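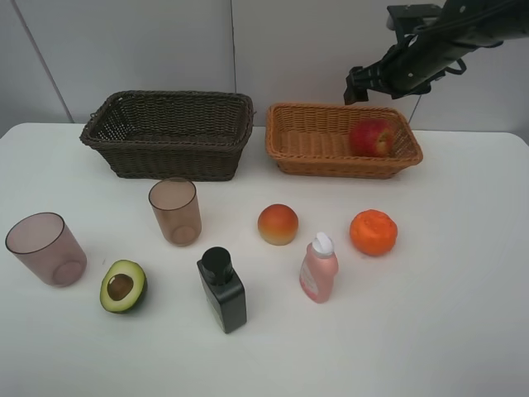

Shiuli Mondal asked, under the review of wire fruit bowls, whether a rectangular woven basket does the same job as a bowl on a kitchen counter or simply takes up the corner where the bread goes. She also wanted to know if the Cuka baskets from Kaddale come in a size that holds a normal week of fruit for one person.

The short answer to the second part is yes, with a limit that depends on how you load it. The first part takes longer.

What was tested

The Cuka is a small open basket in wicker, rectangular, with sides that flare outward and a rolled rim. No handles, no lid, no liner. Kaddale sells it in a dark brown and in a lighter tan, separately or as a pair. I bought the pair from Agbenyega, the housewares shop in Grurkudbridge, under item number 1638. Both baskets were paid for at the shelf price and neither goes back.

They were used daily from the start of August on a kitchen counter and on a plain white table, for fruit, for small packets and for the odds and ends that collect near a sink. Two drinking cups and a few bottles usually shared the same surface, so clearance around the baskets was part of the test.

Build

The weave is tight on both. Strands cross at a regular angle and the pattern holds its pitch from the base up to the rim. I ran a nylon stocking over the inside walls and it snagged in two places on the dark basket, both at the underside of the rim where the wrapping strand is tucked in. A pair of nail scissors fixed that. The tan basket did not snag.

The rim is the best part. It is thick relative to the walls and stays stiff when you lift from one end. With the basket loaded and held by a single short side, the rim flexed 3 mm at the middle of the long side, measured with a steel rule against a fixed edge. After 100 lifts done this way there was no change in the reading and no creak from the corners.

The base is less good. On a hard smooth surface the dark basket rocks on one diagonal. Pressing down on the high corner for a minute flattens it, and by the next morning it is back. A folded strip of felt under that corner solves the problem, though Kaddale could have pressed the bases for longer at the factory. The tan one sits flat.

There are no feet. Both baskets slide if pushed with a finger, empty or loaded. For a counter this is acceptable. For an open shelf above head height I would add dots of rubber.
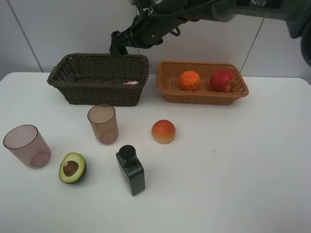

The two colors of the Cuka, dark brown at left and tan at right, with an orange and an apple in the tan.

Although they are sold as a pair, the baskets are not identical. The tan is slightly smaller and shallower than the dark. Kaddale's hang tag gives one set of dimensions for both colors, and Agbenyega repeats the tag on its shelf card. Anyone buying to fit a particular shelf should measure the basket itself in the shop. I asked at the counter and was told that the colors come from separate batches, with no size tolerance stated.

The difference has one useful effect. The tan basket will sit inside the dark one for storage, with the rims almost touching. It comes out again without force. Two of the same color will not do this, at least not the ones on the shelf in Grurkudbridge.

Color fastness was checked with a damp white cloth. The dark basket left a faint brown mark on the first wipe and nothing on the second. The tan left nothing. I would wipe the dark basket once before putting it on a pale cloth.

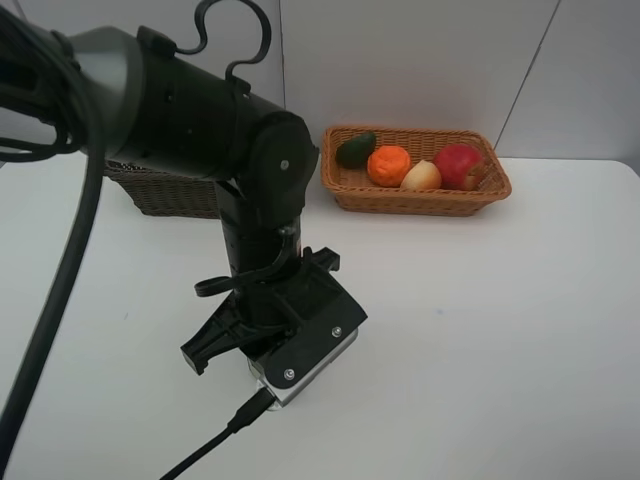 CAPACITY AND LOADING

Four pieces in a single row is the practical load for the tan basket. An avocado, an orange, a pale fruit of middling size and a red apple fit end to end, with a small space left at one end. The display fruit used for fitting is close to ordinary supermarket size. A fifth piece has to go on top, where it rests against the rim and is liable to come off if the basket is moved.

Order matters more than expected. With the apple at the end, the flared wall supports it and the row stays put when the basket is carried. With the apple in the middle, the smaller pieces ride up the end walls and the row loosens. Load the largest piece first, at an end, and work back toward the other.

The dark basket takes the same row with more room at the sides. It is the better of the two for anything that should not be pressed, such as ripe peaches, and the depth also suits packets of tea or folded cloths. For a single person's fruit the tan is enough. For two people I would buy the dark, or use both.

Access is good. The sides are low enough to reach over from the front, and the flare leaves finger space around round items. A deep bowl generally makes you take out the top layer to reach the bottom one. In a row, every piece can be picked up on its own.
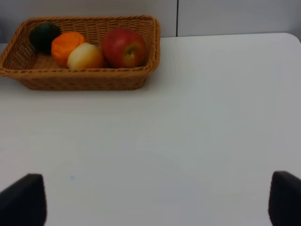 Airflow is harder to measure. The weave is slightly more open in parts of the wall than it is at the base, and light comes through the small gaps there. I kept real oranges in the tan basket and others from the same bag in a ceramic bowl, and could find no difference in firmness when the last ones were eaten. The claim on the tag that the weave "keeps fruit fresh" is not supported by anything I saw. It does no harm either.

Crumbs and dust are a different matter. They lodge in the base, and tipping the basket over removes only the larger ones. A soft paintbrush works better than a cloth. A vacuum nozzle works best, held just off the surface. The tag says not to soak, and I did not. A sheet of paper towel on the base saves most of this work but spoils the look, if that matters to you.

Against a wire bowl

The wire bowl reviewed earlier holds more, cleans faster and marks soft fruit. The Cuka holds less and leaves no marks on a peach. Against a straight wall the rectangular shape wastes less counter than a round bowl does, and two set side by side along the back leave the front of the surface free. That covers the corner where the bread goes, provided the bread is not a large loaf.

Ülle Tamošiūnaitė, in a comment on the same review, objected to open baskets on the grounds that things other than fruit end up in them. This is correct. By the second week the dark basket had become a place for wrappers and rubber bands. A lid would prevent it, and Kaddale does not make one.

Score

Tan: 8 out of 10. One point off for the missing feet, one for the wrong dimensions on the tag.

Dark: 6 out of 10. The same deductions, plus the rocking base and the snags under the rim. Check for both in the shop by setting the basket on a flat shelf and running a thumb along the underside of the rim before you pay.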